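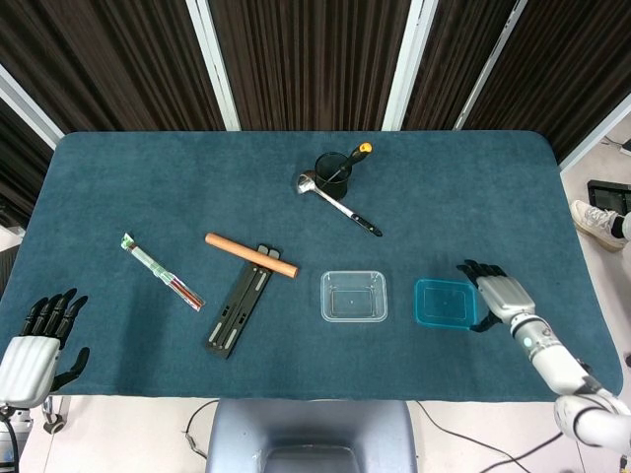
October 2023: grasp planner, day whatever

So I finally got the new planner branch running on both arms today and I am tired and a little giddy, so this is going to ramble.

Kitchen table task again. Teal felt, the usual pile of stuff: ladle, rolling pin, the black cup, the chopsticks still in their plastic wrap, and the two square containers up front, one clear and one light blue. I swear the containers are going to be the end of me. The clear one especially. Our depth data looks straight through it, so as far as the old perception code was concerned there was a patch of felt with some noise floating over it, and the planner would happily route the hand right through the wall of the box. The blue one is a bit better (it has some tint at least) but the rim comes and goes from one update to the next, and when the rim goes, the grasp goes with it.

What I changed: I stopped trusting depth for anything the segmentation flags as see-through. Now Skakus (our perception node, I did not pick the name) takes the mask, fits a box to the outline, drops it onto the table plane and hands that to the planner as a solid thing. It's a dumb trick! I was embarrassed to commit it. I kept waiting for it to fall over, and it did fall over on anything that wasn't square, but for these two it's fine for now and I'll take it.

The first run of the afternoon on the blue container, I had the right hand stop short at the pre-grasp so I could stare at the numbers before letting it close. Sat there with my finger over the key like an idiot. The pose was good. The approach direction was a bit steep for my taste, which I think is the table clearance cost being cranked too high. I bumped that up back in August after the knuckles scraped the felt a few times and then never touched it again. Note to self, put the weights in ONE config file. Right now there are 3 and they disagree.

The clear container is still hit and miss. When the mask is good, everything downstream is good. When the mask grabs a bit of felt, the box comes out fat and the fingers open way too wide, and then the planner says there's no solution and just quits. I'd love for it to say WHY there's no solution. "Planning failed" is about as useful as a shrug. I started adding reason codes before dinner and got as far as collision and joint limit.

Other thing that ate my morning: the left arm. I wanted it parked off to the side while the right one worked, and the planner kept treating its spread fingers as a much bigger obstacle than they are. I'd left the old collision model in, the one where the hand is basically a giant sphere. Swapped in the per-finger shapes from the Haugland package and planning time jumped up to 771 milliseconds on the bad queries, which made me say a word. Then I remembered you can simplify them. Capsules for the fingers, one blob for the palm, much happier. I should have started there.

I also went back over the replay log from Kasgate, all 1,092 planner queries of it, and ran them through the new branch offline while I ate lunch. 26 of them still fail. Most are the clear box, a handful are the chopsticks, because the wrapper is shiny and the pose estimator can't decide which way they're pointing. I know how it feels.

Oh, and the rolling pin lying across that black tray! Perception merges the two into one very strange object. I've been putting that off for ages. I think the answer is to split on surface color first and only then fit shapes, but that means messing with the code from Tastitz that I don't fully understand, and I'm scared of it. Maybe with fresh coffee.

Tomorrow: lower the clearance weight, finish the reason codes, run the ladle by itself for a while (the handle grip is easy, the bowl is a mirror, ugh). And merge the branch before I add one more thing to it.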